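Carnard Well Levels

Version 2

Hand-measured groundwater levels from private wells in the Carnard valley, transcribed from paper field books and converted to a single table. The release contains 2348 readings from 30 wells.

Contents

levels.csv: one row per reading
wells.csv: one row per well
flags.txt: meaning of the quality flags
scans/: page images of the field books, grouped by book
CHANGES: differences from the first version

Columns in levels.csv

well_id: short text code, matches wells.csv
date: day of reading, year first
time: local clock time, blank if the book gives none
depth_m: depth from the measuring point to the water surface, in meters, positive downward
method: tape, plopper or pressure
flag: blank, or a single letter explained in flags.txt
book, page: location of the original entry in scans/

Columns in wells.csv

well_id: as above
kind: dug or drilled
mp_height_m: height of the measuring point above ground, in meters
total_depth_m: depth reported by the owner, not checked
lining: stone, concrete ring, steel or unknown
grid_x, grid_y: coordinates, reduced in precision at the request of the owners

To get depth below ground, subtract mp_height_m from depth_m. Do not average depth_m across wells before doing this. Measuring points differ, and on several dug wells the point is the top of a raised concrete ring.

Collection

Most readings were made by Arvo Halonen and Hertta Heinonen with a steel tape and chalk. The plopper was used on wells where the cover could not be fully removed. Pressure readings come from a single logger in well N3, thinned to one value per day and taken at the time closest to noon. Owners were asked not to pump on the morning of a visit. Where the book notes that they had, the reading carries flag P and should be treated as a lower bound on the resting water level.

Transcription

Each page was typed twice, once by Kaisu Laitinen and once by Valtteri Aaltonen, and the two files were compared by script. Differences were settled against the scan. Entries that could not be read with confidence are kept as blank depth_m with flag U. Struck-out figures were not transcribed. Marginal notes on weather and access were not transcribed either, but are visible in the scans.

Book 2 was kept in feet and inches until November, when the tape was replaced. Those values were converted and rounded to the centimeter.

Known problems

Well N7 was deepened while the series was running. The two parts have separate codes, N7a and N7b, and should not be joined.

Readings flagged W were taken with ice in the well. Depth is to the ice surface.

The logger clock in N3 drifted and was reset on site visits. Times between visits have not been corrected.

Wells near the Buenaventura quarry road show a step of some 30 cm in the later readings. The cause has not been established. No correction was applied.

Coverage is thin in winter, and 3 wells have no winter readings at all.

Suggested use

Seasonal range, recession rates and comparison with local rainfall. The table is not suitable for estimating aquifer properties, as no pumping rates were recorded. It should not be used to judge the safety or yield of any individual well.

Loading

Files are UTF-8, comma separated, with a header row. The decimal mark is a period. Missing values are empty strings. Read well_id as text.

License and contact

Free to reuse with credit to the Nirari Groundwater Group. Corrections go to Hanne Kallio with the book and page number of the entry.
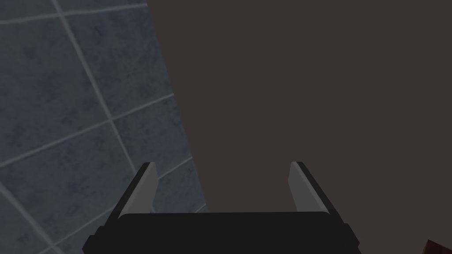

Gripper seen from behind and above. Computer rendering.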